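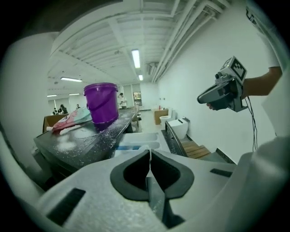

Gripper technician, part-time, Grurkau

Ramier wants someone to look after its hand-held grippers. You will change finger pads, check that the marker cubes sit square, tidy the cables and wipe down the housings – powder gets everywhere, including places powder has no business being.

Each gripper gets a full check after 200 grasps and a written note after every repair. "Fixed it" is not a note.

A steady hand matters more than a degree. Small screwdrivers provided, patience not. Saturday shifts available, 5 hours each. Apply to the Uvetti workshop desk, quoting job 3867.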